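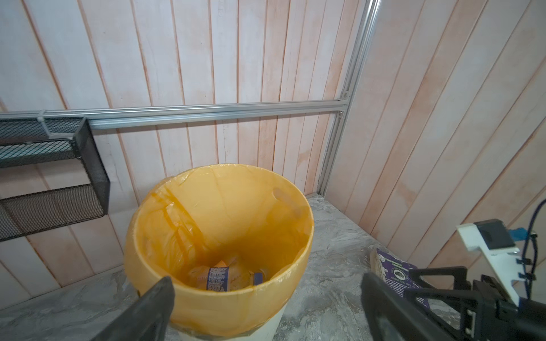
Plarnuvano kitchen bags, 67-count roll: do they earn the price?

I have a low opinion of any trash bag that comes with a brochure. The Plarnuvano roll does. It has a folded sheet in the box telling you the bags are "engineered for the modern household," and a drawing of a smiling family standing near a bin. I bought the bags anyway, mostly out of irritation with the supermarket ones, which had split on me twice in July with coffee grounds inside.

My test went like this: use them the way I use any bag, until the roll was gone. Two adults, one dog, a lot of vegetable peelings. I didn't hang weights off them in the garage. Plenty of reviewers do that, and I have never carried a dumbbell to the curb in a trash bag.

Fit

The box says they fit "all standard round cans." I'd like to meet the person who decided what a standard can is. In my kitchen can the bag folded over with enough left to grip. My sister-in-law, Anouk Hoekstra, took a handful home for her taller Ukberg can and found that the bag crept down as it filled. She went back to her old brand after a week. Measure before you order, and don't trust the chart on the back, which gives a volume and no height.

Strength

Better than I expected, and I'll leave it there. Chicken bones went through one bag. Nothing else did. The seam at the bottom held even when I let the thing get far too full, and I dragged one down the back steps without a trail behind me. The supermarket bags would have lost that contest at the first step.

Smell

The brochure claims "odor control." I noticed none. By the third warm afternoon the can smelled like a can. Ward Prins next door swears his bags smell of lemon, and they do, of lemon and old fish. I'd sooner have plain plastic and take it out more often.

Drawstring

Weak point. The string on mine pulled free of the hem on two bags, both times when I lifted with one hand. Visser makes a cheaper bag with no string at all, just long flaps you tie, and I've never had one of those let go. A part that breaks is worse than a part that was never there.

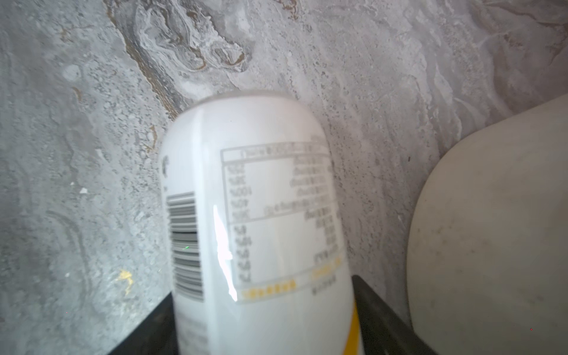
What doesn't need a bag

Drink cans, for a start. We used to throw them in with everything else and then complain about how fast the roll went. Now they go in a paper sack by the back door, and a bag lasts us a day longer. That saved more money than switching brands did, and Plarnuvano would probably prefer I didn't mention it.

Price

Steep. You pay for the box, the brochure and the smiling family. If the drawstring were sound I could talk myself into it. As it stands I'd buy the roll on sale and pass on it otherwise. The "subscribe and save" offer knocks off so little that I read it again to be sure, and canceling means sending an email and waiting for a reply.

Verdict: good plastic, bad string, silly brochure. I'm back on the Visser bags for now.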